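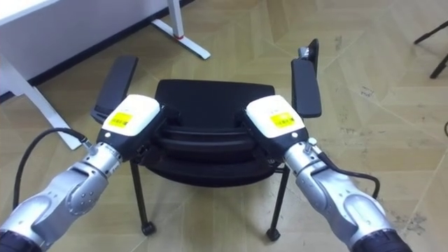 Black chair with armrests, low rectangular backrest.

Filed under: Workplace, Talks and Slides
Print this page | E-mail this page

This site uses cookies to remember your settings. By continuing you accept this. OK

Chairs we forget: speaker notes for the Tatari office day

Opening (speak slowly, wait until the door is closed)

Good morning. I will talk for 22 minutes about chairs. I know that it is a small subject. In January our company moved from the old house to the Gondora building, and we had a plan for the desks, for the cables, for the plants, even for the coffee cups. For the chairs we had one line in the plan. It said "chairs: bring."

[Let people laugh here, if they want.]

So on the first morning we had chairs in the corridor, chairs in front of the emergency door, and a meeting room with no chair in it. I was responsible for this. My talk is what I would like to have known before.

Part one: what kind of seat is it?

I ask you to make a simple difference between a seat where a person stays and a seat where a person only stops. The first one needs a back and usually it needs armrests. The second one can be a stool. We mixed them, and we put stools at desks where colleagues work the whole day. They were polite for 4 days. Then they started to exchange stools against chairs from the meeting room, in the evening.

[Ask the room: who has taken a chair from another room this month? Raise your own hand also.]
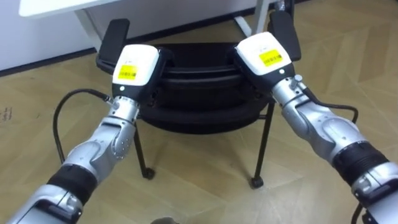
By the workplace group at Coppens | Sun 6 June

Now I come to the stool. I like stools very much. A round top has no front and no back, so a person can sit down from any side, and this is good at a high table or near a printer. It goes under a table and it is out of the way. But please do not buy it only to save space. In our first order we had 36 stools, and this was too many for one floor. Today a part of them lives at the Skurnon workshop, where people stand up and sit down all the time, and there they are used with pleasure.

Also the color. We took everything in black. On a light floor you see a black stool very well, and I recommend this for corridors. Under a dark table in the evening you find it with your knee.

Part two: moving and checking

[Drink water. Next slide after the word "underneath".]

When you move a chair, look also underneath. Our delivery list had the seat, the back and the fabric, and not one word about what is touching the floor.

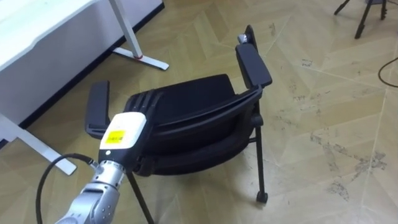 Wheels were our biggest mistake in Gondora. We did not test them before the move, and we paid 2 times for transport of the same bad chairs. Now the check is a part of packing. We lower the chair with one hand on the backrest and one on the seat, and we keep the armrests away from the desk edge. With the backrest low and the armrests up in the air, a leg and the small black caster at its end are easy to see. Turn each wheel by hand, pull out hair and thread, and try the screws of the armrests in the same moment. If an armrest moves from side to side, write it on tape and put the tape on the seat. On the back it will be lost in the truck.

[If there is time: tell the story of the elevator. If not, go to the questions.]

Last slide

Please write your chair list before your desk list. Put on it the room, the kind of seat, and if it has wheels or not. I have paper copies of our list on the table near the exit, and you may take one.

Questions, until the coffee is ready.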